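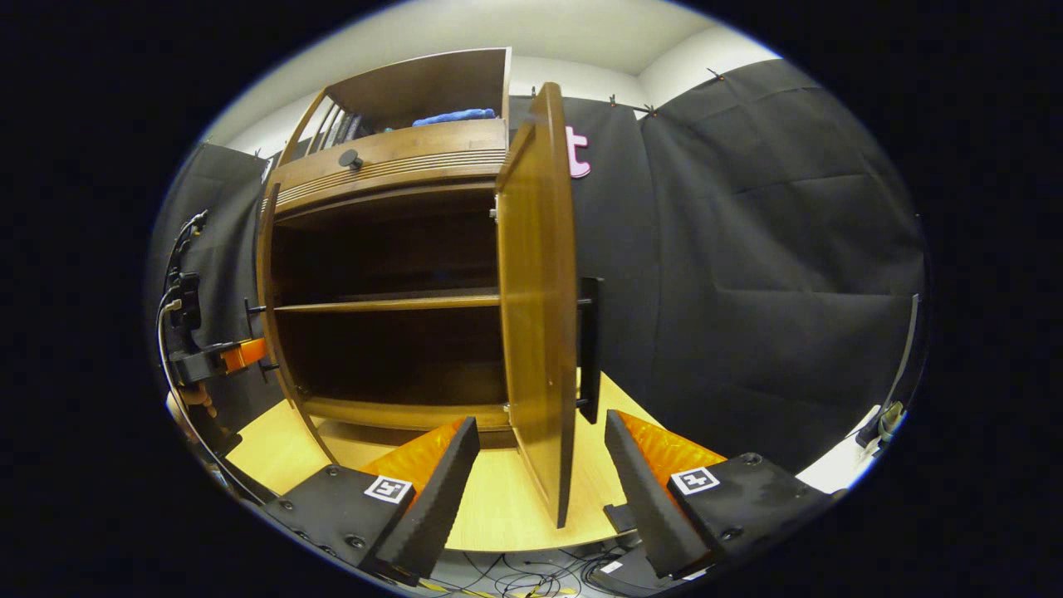
The little cabinet: your questions

I've had so many messages since I put the small cabinet up on the blog that I thought I'd stick the answers on one page and keep adding to it. If yours isn't covered, leave it at the bottom and I'll get to it (usually after 9 at night, sorry in advance for the typos).

Where did you get it?
A shop called Irnstead. They call this one the Gulach and it comes in a couple of finishes, mine being the honey-brown one. I paid $178 and then grumbled over the delivery for days. It's 41 cm wide, if you're standing there with a tape measure.

Is it meant to sit on a table?
I have no idea what it's meant to do! Mine's on a table and I love it there, because I don't have to crouch to get to anything. You could pop it on a low bench or the end of a kitchen counter just as happily. I'd leave room in front for both doors to swing, and don't forget the front is curved, so it comes out a bit further in the middle than you expect.

What do you keep in the open bit on top?
Books on the left and a folded blue towel on the right. The towel started as a "just for now" thing and I've grown fond of the colour against the wood. I fold it flat so it doesn't creep over the rim. Anything I reach for every day goes up there, and if I haven't touched it in a fortnight it gets moved.

And behind the doors?
There's one shelf, so you get an upper space and a lower space. I empty mine right out when I'm having a rethink, which is often. Tall things are a pain with that shelf in the middle. I'd use it for napkins, teacups, board games in small boxes, that kind of thing.

Do the grooves collect dust?
Yep. The grooved band across the front, under the open shelf, is the fiddly part. A dry pastry brush gets along it in a minute, then I go over everything with a soft cloth. I stay away from sprays on the wood and haven't missed them.

Can I change the black handles?
You could, but I'm leaving mine. I did look at some brass ones from Skumov and they were lovely, only I'd have had to swap the round knob as well to match, and by then I was $75 into a handle project I didn't need.

What about books that won't fit up top?
Stand them against the side! I have a few leaning on the left of the cabinet, straight on the tabletop. Put them with the spines facing out and the heaviest one wherever it'll stop the others sliding. It does mean shifting them every time you wipe the table.

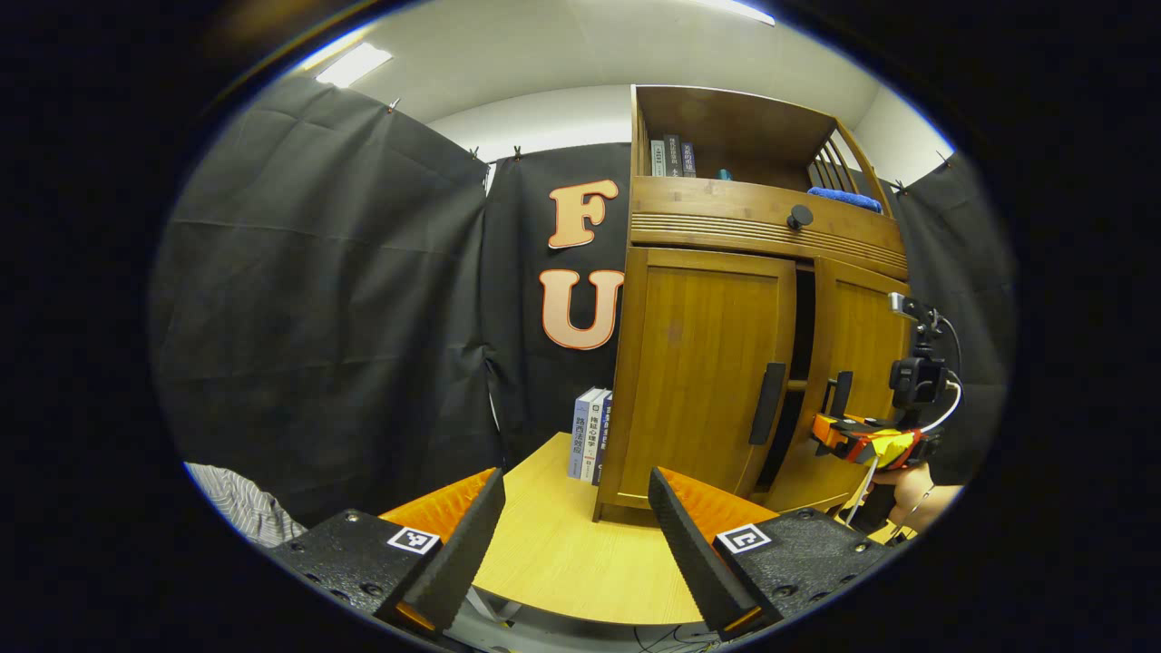
A reader wrote in to say she'd tried the leaning-books trick and hers kept slipping on a polished top, until she put a strip of that rubbery shelf liner underneath. She also keeps her paperbacks lying flat in the lower space and reckons it holds more that way. I've got a roll of liner in the laundry somewhere, so I'll have a go.

Would you buy the bigger one?
The Tabrizi? I went to see it and it's gorgeous, but it has 2 drawers and I know exactly what I'd put in the second one (old chargers). I'm sticking with the Gulach until at least August, when we might be moving the table anyway.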